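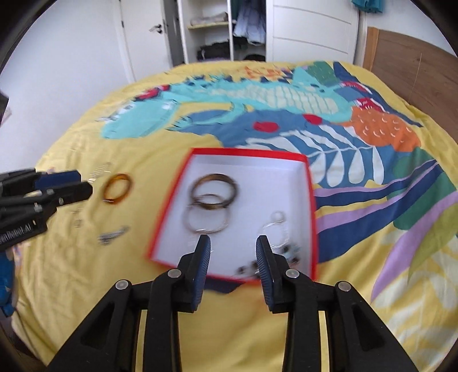

Silver plate or solid, and what to do with tarnish

marlow_hill
My aunt passed on a lot of costume jewellery and I am trying to work out what is worth cleaning and what should go to the charity shop. Most of it has no hallmark. A few bits have gone nearly black. I have read three different things online about foil and bicarb and they contradict each other. What do people here use? I would like to get it finished before December because some of it is meant for my nieces.

tinsnips
Is any of it stamped 925 or EPNS? Look on the inside of bangles and on the pin or catch of brooches. You will want a loupe or a phone camera zoomed in. EPNS means plated, so go easy on it.

marlow_hill
One bangle has 925 on the inside. Nothing on the rest that I can find. There is a brooch with a mark that has worn away to a dent.

Fenwick22
Foil and bicarb is fine for plain solid silver. Line a bowl with foil, shiny side up, one tablespoon of bicarb, pour on water just off the boil, leave it for 2 minutes, rinse, dry. I have done it for years with no trouble.

oldpostoffice
I would not tell a beginner to do that. It takes the dark out of the engraved parts as well, and on older pieces that dark is what makes the pattern show. It also leaves a dull white finish that you then have to polish anyway. And it must not go near anything with glue, pearls or stones.

Fenwick22
I did say plain.

oldpostoffice
You did, but she has said most of it is costume, so most of it is not plain silver. Plated brass with glued stones will come out of that bowl in two parts.

tinsnips
Shiny side up makes no difference, by the way. Both sides of the foil are aluminium.

K_Rudge
Polishing cloth. Start there with everything and only move on if the cloth does not shift it. I use the Narora ones, the grey and white double cloth, a fiver from the market. Do not wash them. People wash them and then complain they have stopped working.

marlow_hill
Thanks. Do the cloths work on plate?

K_Rudge
Yes, but each rub takes a little off. If you see a yellow or pinkish colour coming through at the edges, stop. That is the base metal and you cannot put the silver back with a cloth.

bramblewick
You can get it replated. I had a bracelet done at Henov, the repair place by the bus station, and they charged me £23. It took them a fortnight. Whether it is worth it depends on how fond of it you are.

Fenwick22
£23 to replate a bracelet is a lot when you can buy one for less.

bramblewick
It was my gran's.

tinsnips
For anything beaded, do not soak it at all. The thread or elastic rots from the inside and you find out when the beads are all over the kitchen floor. Wipe with a barely damp cloth, dry it, leave it flat overnight.

oldpostoffice
Agree with that. Same for old plastics. If there is anything that looks like tortoiseshell, keep it out of hot water and away from dips. It is nearly always a plastic of some sort, but a few of the early ones warp or go cloudy. Lukewarm water and a drop of washing-up liquid, quick wipe, dry straight away.

marlow_hill
How do you tell real tortoiseshell from plastic? I have seen people say to use a hot pin.

oldpostoffice
Please do not use a hot pin. It marks the piece whatever it is made of, and celluloid can catch fire. Look for a moulding seam along the edge. A seam means plastic. If there is no seam and you think it might be real, ask an auction house before you sell it, as there are rules on selling the real thing.

K_Rudge
On dips generally: I tried the Mistum one once. It worked in seconds and it stank of eggs. The chain was dark again in a month. I went back to the cloth.

Fenwick22
It goes dark again because of how it is stored. Put each piece in a small zip bag with the air squeezed out. I did 58 pieces for a church sale that way and they were still bright the next year.

tinsnips
Not for the old plastics though, they want air. Keep those apart from the metal in tissue.

marlow_hill
Right, cloth first, bags for the silver, tissue for the plastics. I will start with the 925 bangle tonight and leave the brooch until I have borrowed a loupe.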